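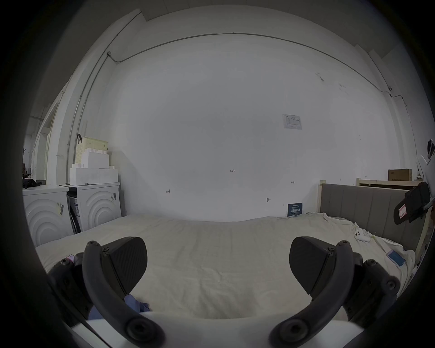
Redeeming a Getbridge voucher

1. Open the Tutix store and put the device in your cart.
2. Enter the 14 characters of your code without spaces.
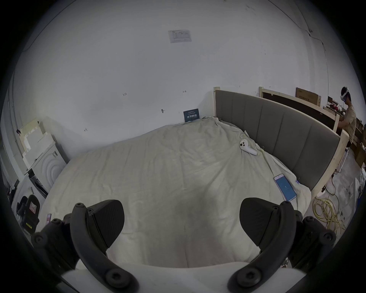
The voucher works for one order only. It is valid for tablets, headsets and single accessories, so a VR controller like the white one on the duvet can be ordered alone. Shipping is not included.

3. Press Apply — the new price is shown under the total. 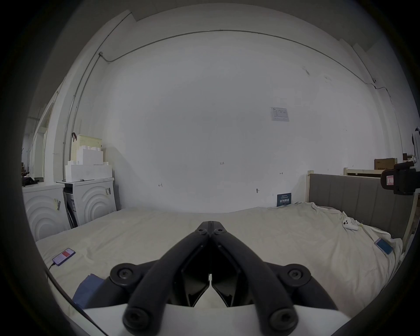 Caution: do not close the page before the new price is shown. A locked code is released after 36 hours.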